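### 3.2 Block prints on household cloth

Grid patterns sold well in Baltness long before anyone there called them modern. Thick black lines, flat color, no shading — cheap to print, easy to match at the seams (Fig. 2).
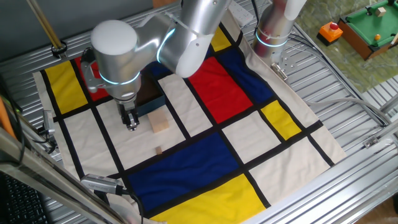 **Figure 2.** Cloth mat, Mondrian-style pattern: cream, red, yellow and dark blue.

Darius Coman objects that the painters get too much credit in accounts like this one, and that weavers in Jeltov had plaids with heavy dark bars well before any museum shop sold a tea towel. Fair point. But a plaid repeats. The painted grids don't, or don't seem to, and that is what gave the printers trouble.

The order books we read from the Mocanu mill cover 24 years. Early on, table linen is nearly all florals. Then grids show up, first as napkins, then as mats and aprons. One December order asks for over 400 mats "in the square style, no green." No reason given. Later orders repeat teh phrase so it may have just been habit.

Two things held up the work. Black bled into yellow unless the yellow was left to dry overnight, and buyers sent back pieces where the lines looked thin. The mill fixed the second by cutting new blocks with wider bars. The first never really went away — complaints run to the last book.

Prices are harder. Ceneo, the main reseller, lumped mats in with towels, and the 3 price lists that survive dont agree on sizes. We leave cost out of the comparison in Section 4 and use order counts only.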